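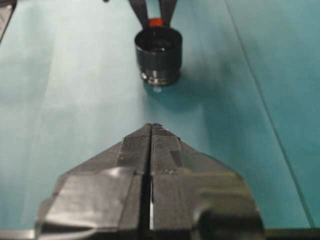 Heslow has released the Vivar range of tableware and work surfaces for office kitchens, canteens and shared break rooms. The range was developed at the company's Zakdale site under product manager Zubaida Dhanial and replaces the Björklund series, which remains available until stocks are cleared. Surface colors now include teal, chosen for contrast with dark tableware: a glossy black cup with a silver-gray ridged band around its lower portion stands out clearly on it, and staff clearing a counter at the end of a shift can locate such items without additional task lighting.

The work surface is supplied in 4 standard lengths, with custom lengths made to order. It is a single-color sheet with a low-glare finish and is intended for daily cleaning with a damp cloth and mild detergent. Abrasive pads and chlorine-based cleaners should not be used. Sheets can be laid over an existing counter, provided the counter is level and free of raised joints.

Cups in the range are sold in cases of 18. Each case has a divided insert that doubles as a storage tray, and up to 8 trays can be stacked on a standard pantry shelf. Replacement cups are available individually through the spare parts list.

"Most of the requests we received on the previous series concerned visibility and storage," said Ulla Fagerlund, head of design at Heslow. "Dark cups were being left behind on dark counters, and the old packaging was thrown away on delivery. We changed the surface color first, then the case."

Before release, the range was placed in 22 break rooms for a trial period ending in March. Feedback from the trial led to two revisions — a wider tray handle and a rounded front edge on the work surface.

Vivar products can be ordered from Heslow dealers or directly from the Zakdale warehouse. Color samples are available on request. Orders received before noon are processed the same working day.

Press contact: Jonatan Magnusson, Heslow, Zakdale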